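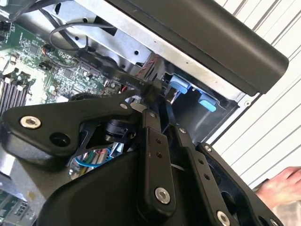

My old desktop died in June and I've been cranky about it ever since. Well, the desktop didn't die, if we're being picky. One part of it did, a part about the size of a paperback, and the bloke at the shop told me the sensible thing was to chuck the lot and buy new. He had one ready to go for $900. He was very nice about it too, which made it worse.

I didn't buy it. I went home, made a cup of tea and got stuck into a rant that my sister had to listen to for most of an hour, and since she's asked me not to ring her about it again, you lot are getting it.

My gripe is that we've let ourselves be talked out of fixing things. I don't mean everyone should be soldering at the kitchen table. I can't solder. I once glued my own sleeve to a toaster. But I grew up in a house where the back came off the telly when it played up, and where Dad kept a biscuit tin full of screws that belonged to nothing in particular, and somewhere between that tin and now I turned into a person who looks at a stuck zip and thinks, oh well, new jacket.

Mirjana Bošković, who lives two doors up and has owned the same vacuum cleaner since her kids were in nappies (they've got kids of their own now), reckons it's a money thing. Wages went up, gadgets got cheap, and a repairer has to charge for an hour of their life whether they're fixing a $40 kettle or a $4,000 fridge. Fair enough. I can't argue with her sums. When my Voment kettle went, the quote to look at it — just to look at it! — was more than I'd paid for the kettle.

But I don't think it's only money, and the kettle is why. I turned it over and there were 2 screws in the base with a funny three-winged head I'd never seen before. Somebody chose those. Somebody sat in a meeting and decided the ordinary screw, which every household in the country owns a driver for, was the wrong one. I rang the Voment help line and the young fella was lovely, and he told me the kettle had no user-serviceable parts. I asked who it was serviceable by, then, and he went quiet and offered me ten per cent off a new one.

So I'd like a law, please. A dull one. If you sell an appliance here you should have to sell the parts that wear out, at a price that isn't a joke, for a decent stretch of years, and put the manual up where anyone can read it. I'd also like a label on the shelf telling me how hard the thing is to open, same as the stars for power and water. I read the stars! I stood in the shop comparing washing machines for so long that they offered me a chair.

People tell me this would push prices up, and maybe it would a bit. I'd pay it. My Bech sewing machine cost $337, which I thought was outrageous, and it's been apart more times than I can remember. Ditte Overgaard, who services it for me, orders the bits from a catalogue and charges me for half an hour and usually sends me home with a lecture about lint. Meanwhile I've been through three Bominer stick blenders, which were cheap as chips and are all now in landfill with their motors probably in perfect nick.

The other thing I hear is that the young ones don't care, they want the latest. Rubbish. My nephew changed his own phone battery after watching a video, and he was so pleased with himself that we heard about it right through lunch and well into the pavlova. He'd do more of it if the batteries weren't glued in. I'd do more of it, sleeve or no sleeve.

Anyway, I rang around about the computer and found someone who'd put a new part in for about $300 including labour, and I'm typing on it now. The colour of the light on the front has changed from blue to green and I don't know why. I haven't asked. The kettle is still upside down on the laundry bench, waiting for me to track down the right screwdriver, and if you've got one of those three-winged things in a drawer somewhere, I'm happy to swap you a jar of marmalade for a lend of it.

Last updated: 31/07/2020

Related reading
Why I still darn my socks (badly)
The Flurnodano heater and the missing knob
In defence of the biscuit tin
Marmalade, the long way

Contact | © All words my own, please ask before you borrow them | Back to top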